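A morning at the Henriques soap works in Grirkville

I've been meaning to get to the Henriques open day for years, and this August I finally set the alarm early enough to do it.
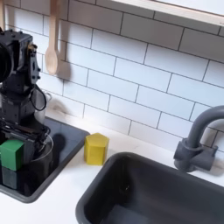
The drive from Urdale is pretty easy until the last stretch, where the road narrows and you end up stuck behind farm trucks. Get there before 9 a.m. if you can! They only let 200 people in per session and the parking lot fills up fast (I ended up on the grass by the fence, which was fine, just bring decent shoes).

The smell hits you before you even get out of the car. I expected something flowery, but it was closer to warm candle wax with a little lemon on top, and by lunch I'd stopped noticing it completely. My jacket still smells of it.

They start you off in the boiling room, where the big kettles are. Each batch makes 3000 bars, and our guide said it takes 4 days from the first pour to a block firm enough to cut. Somebody's kid asked if you could fall in, and the guide said very calmly that this is what the railing is for. It's loud in there, so stand near the front if you want to catch the talk. I missed most of the part about lye.

The cutting room was my favorite. They still use a wire frame for the olive oil bars, and you get to push one block through yourself if you don't mind waiting in line. Mine came out crooked on one side and they let me keep it, so now I have a very lopsided bar of soap next to the tub.

After that there's the drying loft, up a steep set of stairs. It holds 800 trays when it's full and it's really quiet and dim, kind of like a library. I could have stayed a lot longer, but the next group was already coming up behind us.

The gift shop is small and a bit of a squeeze. I bought too much of the Lurero line (the oatmeal one is great, the pine one is way too strong for me) and there's a bin of misshapen bars by the register that's much better value. Cash only for the bin, cards okay for everything else.

Coffee was weak, the plum cake was excellent, and they were out of it by 11. I'm going again next year and heading for the cake first.

We use cookies to improve your experience on this site. By continuing to browse you agree to our cookie policy. Accept | Manage settings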